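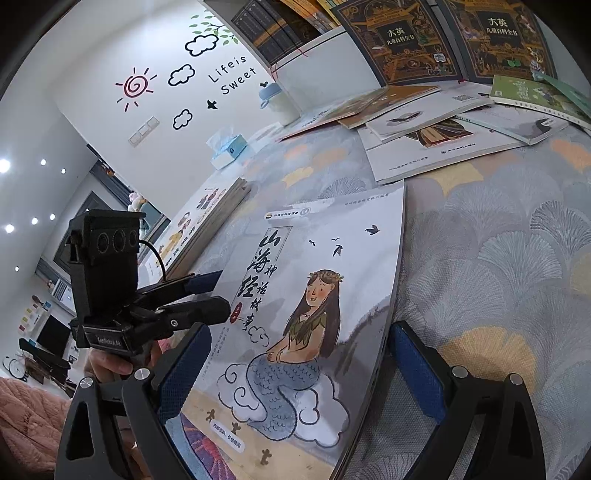

What do I do with a big floppy picture book that won't stand up on the shelf?

Posted by Roter

Hi all, hoping somebody here has dealt with this. I've been sorting kids' books on our long table (the one with the ginkgo leaf tablecloth, it's the only surface big enough) and most of them are easy. The one I'm stuck on is a large softcover of Chinese myth stories, the 山海经 one with the smiling mermaid sitting on the clouds. It's a lovely thing and my daughter wants it out where she can reach it. But it's tall and soft, and every time I put it upright with the others it slumps over and the corners start to curl.

Our shelf is the basic Ikent one with 11 inches between boards, and the book is just a hair too tall unless I lean it, so it leans, so it bends. I tried laying it flat under the pile and then of course it never gets read.

Also – the cover has a little white round-cornered label near the bottom that says 内部资料 仅供赠阅. My Chinese is pretty beginner level. Does that mean I shouldn't pass it on when she outgrows it? We usually take ours to the book swap on Zuvine Street and I'd hate to do something wrong.

Thanks for any ideas, even cheap ones. Especially cheap ones.

Posted by pagecorner2688

Softcovers that size really aren't made to stand on their own, so don't feel bad! I have a whole bunch of them from when I was teaching preschool and I went through every stage of this. What finally worked for me was facing them out. You can get those narrow picture ledges, or do what I did and screw a strip of wood along the front of a shallow shelf so the book sits back against the wall with the cover showing. Kids that age pick by the cover anyway, and a mermaid is going to win every time.

If you have to keep it in the Ikent unit, move one of the boards up a notch if yours has the pegs. Then put the floppy book between two stiff hardcovers that are close to the same height. Snug, but you should still be able to pull it out by the middle of the spine without dragging on the top. Mine used to tear right at the top because the little ones hook a finger in there and yank.

For corners that have already curled, bend them very gently the other way, put a clean sheet of paper over the cover and leave it under something flat and heavy for a couple of nights. I use an old atlas. Don't iron it – I did that once and the shine came off in a patch and I was so mad at myself.

On the label: 内部资料 is something like "internal material" and 仅供赠阅 is "for free distribution only," so it's a giveaway copy and wasn't meant to be sold. I'd think a swap is fine as long as no money changes hands. I wouldn't list it in a yard sale.

Posted by Milošević

Magazine file. Get the wide kind, cut the front down if it's too short. Done.

Posted by Roter

Thank you both! I checked and my boards do have pegs, so I'm going to try moving one up this weekend. I like the ledge idea better but I rent and would have to ask about the screws. Has anybody used the stick-on kind for a book this big, or will it come down in the middle of the night?

Posted by pagecorner2688

I'd be nervous about stick-on for anything she's going to be grabbing at. A plate stand on top of a low dresser does the same job, just get one with a deep lip so the bottom edge doesn't slide out.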